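Home | Our story | The range | Ingredients | Stockists | Contact

About Trelico

Araceli Varela spent years writing copy for face creams before she started Trelico with Rocío Serrano, a cosmetic chemist. She wrote "visibly younger" more times than she cares to remember and never once saw the evidence for it. We still don't believe most of what is printed on a jar, and we'd rather you didn't take ours on trust either.

We make skincare and a small amount of make-up. The first product was Medrano, a plain moisturiser, and it remains the one most people buy. Grundadia, our cleanser, came next after 261 test batches, most of them dull and a few of them horrible. We don't use the words "miracle", "detox" or "anti-ageing". A moisturiser keeps skin from drying out, and we doubt it does much for your confidence, whatever the adverts say.
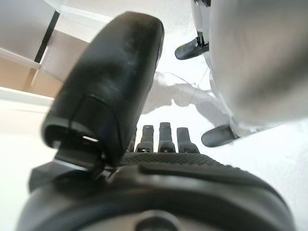
Reading time: 2 minutes

Our adverts have no retouched skin in them. Plenty of beauty firms now say the same and then light the model so hard that there is no skin left to see, so we understand if you roll your eyes. Ask us for the originals of any campaign picture and Rocío will send them.

When we quote a survey, we say how many people answered it. The last one had 312 replies, all from existing customers, who were always likely to be kind. We wouldn't call it science. It did persuade us to change the Medrano lid, which 900 grams of complaint letters had failed to do.

Trelico is sold online and in more than 1680 chemists and small shops. We have no celebrity faces and no awards on the wall. Most awards in this trade charge an entry fee, and we have yet to hear a good reason to pay one.

Contact us | Press | Returns | © Trelico | Back to top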